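Zwischenbericht Nr. 2 Projekt Terno
Vormachen statt programmieren: Handführung und Fernsteuerung im Vergleich
Stand: 16.9.19
An: Zostine Stiftung, Programmlinie Assistenz
Von: Projektgruppe Terno, Stomell GmbH

Kurz vorab: Sind zwei Wochen hinter dem Plan, inhaltlich aber weiter als gedacht. Geld reicht. Eine Umwidmung nötig, siehe unten. Tabellen kommen nach, die Zahlen im Text sind aber endgültig.

Worum es im Berichtszeitraum ging

Arbeitspaket 2, also Aufzeichnung der Demonstrationen. Zwei Wege: a) Person fasst den Arm an und führt ihn durch die Aufgabe, b) Person sitzt daneben bzw. im Nebenraum und steuert per Handgerät. Gleiche Aufgaben, gleicher Arm, gleicher Greifer. Am Ende wollen wir sagen können, welcher Weg für ungelernte Anleiter taugt und bei welcher Aufgabe. Im Antrag stand noch "welcher Weg besser ist", das war zu grob formuliert.

Aufgabenliste wie im Antrag: Becher greifen und versetzen, Becher an eine Person übergeben, Schublade auf und zu, Tuch falten. Tuch ist vorerst gestrichen, dazu weiter unten.

Was gelaufen ist

24 Anleiterinnen und Anleiter eingeladen, alle gekommen. Keiner mit Robotik-Vorkenntnissen, so war es gefordert. Einweisung anfangs 18 Minuten nach Skript. Das Skript haben wir nach den ersten Terminen gekürzt, da zu viel über Achsen und Gelenke drin stand und die Leute dann Fragen zu den Achsen hatten und keine zur Aufgabe. Gekürzte Fassung liegt bei Tomoana zur Durchsicht, Rückmeldung steht aus.

Handführung: läuft. Nach der Einweisung fassen die meisten beherzt zu, ein paar sehr zögerlich. Probleme vor allem am Handgelenk. Wer den Arm vorn am Greifer packt, verdreht das letzte Gelenk mit und bekommt die Ausrichtung nicht mehr gerade. Wer weiter hinten anfasst, führt sauberer, sieht aber den Greifer schlechter. Haben jetzt Griffpunkte mit Klebeband markiert. Primitiv, hilft.

Fernsteuerung: läuft inzwischen auch, war aber zäh. Anfangs Verzögerung auf der Strecke, die man in der Hand merkte. Ursache war am Ende eine Einstellung im Treiber, kein Netzproblem wie im ersten Zwischenbericht vermutet. Bitte die Passage dort als überholt betrachten.

Becheraufgabe im Einzelnen

Die Becheraufgabe ist unsere Leitaufgabe, daran wird alles geeicht. Anfahrt von der Seite, Greifer offen, etwa auf Höhe des oberen Becherdrittels, dann zufassen, anheben, versetzen. Klingt banal. Ist es für den Lerner nicht: Ein Pappbecher gibt nach, der Deckel nicht. Fasst man zu tief, drückt man die Wand ein. Fasst man zu hoch, hängt man am Deckelrand und zieht ihn womöglich ab. Das brauchbare Band dazwischen ist schmal, und genau das soll aus den Demonstrationen gelernt werden, ohne dass es jemand hinschreibt.

Wir zeichnen Gelenkwinkel, Greiferöffnung und Bild auf, alles mit gemeinsamem Zeitstempel. Anfahrt und Zufassen werden getrennt markiert. War im Antrag nicht so vorgesehen, kam erst im Februar dazu, hat sich gelohnt. Die Anfahrt machen fast alle ähnlich, beim Zufassen gehen die Personen weit auseinander.
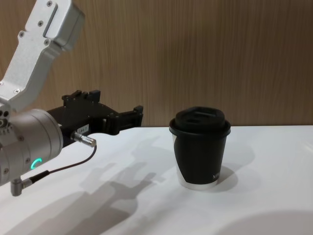
Rückfrage aus dem Haus Tomoana zur ersten Datenlieferung, wir geben sie ungekürzt wieder: Uns ist unklar, warum ihr die abgebrochenen Versuche mitliefert. Für das Training sind die doch schädlich, und eure Markierung "Abbruch" sagt nicht, ob der Mensch aufgegeben hat oder ob der Arm in die Begrenzung gelaufen ist. Wir würden entweder alles rauswerfen oder den Grund sauber getrennt haben wollen. Außerdem fehlt uns bei der Handführung die Kraft am Greifer. Bei Fernsteuerung ist sie drin, bei Handführung steht überall null. Ist das Absicht?

Unsere Antwort dazu in Kürze. Abbrüche bleiben drin, werden aber nachmarkiert: "Mensch", "Begrenzung", "Sonstiges". Arbeit von Hand, dauert. Rauswerfen wollen wir nicht, da der Vergleich der beiden Wege sonst schief wird. Bei der Fernsteuerung brechen die Leute öfter von selbst ab und setzen neu an, bei der Handführung wurschteln sie sich durch. Wirft man die Abbrüche weg, sieht die Fernsteuerung besser aus als sie ist.

Die Null bei der Kraft: keine Absicht, Fehler von uns. Im Handführmodus wurde der Kanal nicht mitgeschrieben und mit null aufgefüllt. Behoben. Die alten Aufnahmen sind für die Kraftauswertung verloren, für alles andere brauchbar. Wiederholen 57 Aufnahmen, Termine sind gemacht. Für die Lieferung an Tomoana heißt das: Teil 1 kommt neu, mit leeren Feldern statt Nullen, wo nichts gemessen wurde.

Übergabe an eine Person

Hier hängen wir. In Handführung kaum vernünftig zu demonstrieren, weil die anleitende Person neben dem Arm steht und der empfangenden Person im Weg ist. Empfänger greifen dann unwillkürlich an der Hand des Anleiters vorbei, und das lernt das Modell mit. Mit Fernsteuerung geht es deutlich natürlicher. Vorschlag: Übergabe nur noch per Fernsteuerung, dafür mehr Durchgänge pro Person. Der direkte Vergleich fällt für diese Aufgabe damit weg. Finden wir vertretbar, brauchen aber ein OK der Stiftung, da Abweichung vom Antrag.

Schublade

Unauffällig. Handführung klar schneller, Fernsteuerung klar mühsamer, besonders das Einfädeln am Griff. Wer von schräg oben auf den Arm schaut, verschätzt sich in der Tiefe, immer in dieselbe Richtung. Zweite Ansicht auf dem Monitor wurde angeboten, wurde aber wenig benutzt. In den Gesprächen danach hieß es mehrfach, man könne nicht auf zwei Sachen gleichzeitig schauen. Lassen die zweite Ansicht trotzdem drin, optional.

Tuch

Gestrichen bis auf weiteres. Mit einem Arm und dem vorhandenen Greifer kommt nichts heraus, was man auswerten könnte. Haben es mit drei Tüchern versucht, ein dünnes, ein dickes, ein steifes. Das steife ging halbwegs, aber dann ist es kein Tuch mehr. Ersatzaufgabe noch offen, Kandidat: Deckel auf Becher setzen. Würde zum übrigen Aufbau passen und bräuchte kein neues Material.

Erste Auswertung, vorsichtig

Bitte noch nicht weitergeben. Aus 8 Demonstrationen pro Person lernt das Modell die Becheraufgabe so, dass es den Becher an bekannten Stellen greift. An unbekannten Stellen wird es wacklig. Mehr Demonstrationen derselben Person bringen danach wenig, Demonstrationen einer anderen Person mehr. Ob das an der Person liegt oder bloß daran, dass andere Leute den Becher anders hinstellen, ist ungeklärt. Startpositionen waren am Anfang nicht fest vorgegeben, das rächt sich jetzt. Ab der nächsten Runde gibts eine Schablone.

Zweiter Punkt. Handgeführte Bahnen sind kürzer und runder, ferngesteuerte eckig mit vielen Pausen. Die Pausen machen dem Lerner Ärger, er bleibt dann selber stehen, mitten in der Anfahrt. Schneiden wir die Pausen raus, wird es besser, aber dann ruckelt die Bewegung an den Schnittstellen. Glätten ist in Arbeit. Ergebnis im nächsten Bericht.

Sicherheit

Keine Vorfälle. Not-Halt zweimal gedrückt, beide Male aus Schreck, Arm war da schon langsam. Geschwindigkeitsgrenze im Handführmodus bleibt wie genehmigt. Bei der Übergabe haben wir sie von uns aus nochmal gesenkt. Unterweisungen unterschrieben, liegen im Projektordner.

Mittel

Sachmittel im Rahmen. Greiferbacken nachbestellt, die Beläge nutzen sich schneller ab als geplant. Posten "Textilien" wird nicht gebraucht, bitten um Umwidmung zugunsten der Aufwandsentschädigung für die Wiederholungstermine. Formloser Antrag dazu geht seperat raus. Personal unverändert, halbe Stelle Auswertung ist seit dem Sommer besetzt.

Offene Punkte, bitte um Rückmeldung

Übergabe nur per Fernsteuerung: ja oder nein.
Ersatz für die Tuchaufgabe: reicht der Stiftung eine Mitteilung oder ist ein Änderungsantrag nötig?
Umwidmung Textilien.
Freigabe der Daten an Tomoana für Teil 2, Einverständniserklärungen decken das nach unserer Lesart ab, hätten das aber gern schriftlich von Ihrer Seite.

Nächste Schritte

Wiederholungsaufnahmen mit Kraftkanal. Nachmarkierung der Abbrüche, danach Neulieferung Teil 1. Schablone für die Startpositionen, ist gezeichnet, muss noch geschnitten werden. Übergabe, sobald das OK da ist. Parallel Glättung der ferngesteuerten Bahnen und ein Vergleich, ob der Lerner mit gemischten Demonstrationen (Hand plus Fern) besser fährt als mit einer Sorte. Dazu gibt es schon einen Probelauf, der aber noch nichts taugt, weil die beiden Datensätze unterschiedlich getaktet sind.

Abschlussbericht zu Arbeitspaket 2 verschiebt sich entsprechend um zwei Wochen. Arbeitspaket 3 fängt trotzdem pünktlich an, die Vorarbeiten dafür hängen nicht an den Aufnahmen. Rückfragen bitte an die Projektadresse und nicht an die einzelnen Postfächer, dort geht gerade einiges unter.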